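The kitchen that keeps score

I spent most of an afternoon on a call with the developer who wrote Floltisura, and I came away with nine pages of notes and a headache of the good kind. Floltisura is a planner and task checker for simulated kitchens. You give it an instruction and it decides which object to go for, which arm motion gets there, and (this is the piece I wanted to hear about) whether the job got done. It started as a weekend script and now it runs inside a bigger toolkit called Imwood.

I asked the obvious thing first. Why a kitchen?

"Everybody knows what a kitchen is supposed to look like when you're finished," the developer told me. "I don't have to write a spec for 'the eggplant is on the plate.' Well, I do, but at least people agree with me before I write it."

The writing of it took longer than I'd have guessed. Does "on the plate" mean touching the plate? Touching it and nothing else? What about when it's resting on the rim with its far end on the counter? The first version of the checker had 2 conditions for that phrase, a contact test and a height test. The current one has 4, and the developer wasn't sure it was done growing.

We went through a folder of renders while we talked, screen shared, with me saying "wait, go back" every couple of minutes. Some of them come from cameras that hardly see the counter at all, and those got us onto perception. Floltisura can run in two modes. In one it reads object poses straight out of the simulator, which is cheating, and everybody does it while debugging. In the other it only gets pixels.
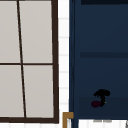 Tijani, who had joined the call partway through, broke in here to say that pixels-only mode should be the default and the pose reader should be hidden behind a flag with an embarrassing name. Too many people, in this view, build on the easy mode for months and then find out their planner has never had to cope with not knowing where something is.

The developer laughed but didn't really disagree. "I'd lose half my users in the first hour. They'd install it, the detector would miss a dark object on a dark background, and they'd decide the planner was broken."

So what does it do when the detector misses? I'd assumed it just stopped. In older versions it did worse than that: it carried on with the last position it had, sometimes one that was hundreds of steps stale. Now every object in the world model carries an age, and when the age gets too high the planner has to look again before it's allowed to plan a reach. That one change touched nearly everything — the motion code, the logger, even the replay viewer — and it ate most of a December.

I wanted numbers, because I always do. The regression suite has 3,971 recorded episodes in it, and a full run happens overnight. When the age rule first went in, 411 of them changed outcome. I said that sounded awful. "It was great!" the developer said. "A bunch of those were passing by luck. The arm was going to where the thing used to be, and the thing happened to still be there."

Then we got to grasping, and I'll admit I slowed everybody down. I had the idea that picking up is the hard part and letting go is free. The developer pulled up another view and asked me to think about everything the software has to keep straight with an object in the fingers and a sink full of dishes underneath.

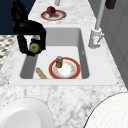 Page last updated in February

There's the held object, for a start. Once the gripper closes on something, Floltisura attaches it to the hand in the planning model, so that the path search treats hand and object as one lump. That's pretty standard. The trouble is that the lump is a guess. If the eggplant-like item slips a little in the fingers, the model doesn't know, and a clearance that looked fine on paper turns into a bump against the edge of the basin.

"I used to pad everything," the developer said. "Big safety margins, all the way around. Then it couldn't find a path out of the sink at all, so I had a very safe robot that did nothing."

The fix was to make the padding depend on where the arm is in the task. It gets a fat margin for the long swing across the counter and a thin one near the pickup and the release, with the arm slowing down to match. I asked how the numbers were picked. There was a pause. By hand, mostly, over a lot of evenings. There's a tuning tool named Lurico that's meant to take this over, and it works okay on single objects, but clutter still confuses it.

The clutter question interested me more than I expected. A plate in a sink with a jar standing on it is three things in a stack, if you count the sink, and the planner has to know that moving the plate moves the jar. Floltisura keeps a little tree of what rests on what.

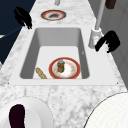
Jar on plate, plate in sink: a support tree three levels deep.

The tree gets rebuilt from contacts every time the planner is called. I asked if that was slow, and no, it's cheap. What hurts is flicker. Physics engines make and break contacts constantly, so a jar that's just standing there can be "on the plate" in one tick and "on nothing" in the next, and a planner that believes the second answer will come up with some very strange ideas about floating jars. There's a short filter on it now, so a contact has to be gone for a few ticks in a row before the tree lets go of it.

Could the same filter fix the checker, I wondered? Partly. It's used there too, with a longer window, so an eggplant that bounces off a plate doesn't get credit for the moment it was touching.

We'd gone well over the hour by then and I still had the question I ask in all of these, about what they'd throw out if they could start again. I figured it would be the contact code. It was the config files! There are three formats in there from three different eras, all of them still supported, and one has a setting spelled two ways because somebody's scripts depend on the typo.

"I'd take an afternoon with the contact solver over ten minutes in that folder," the developer said.

The next release moves the object ages into the replay viewer, so you can scrub through an episode and watch what the planner believed at each step. I got a peek at it and it's still rough. The timeline jumps when you drag it backward, and the colors for old and new are nearly the same shade of green.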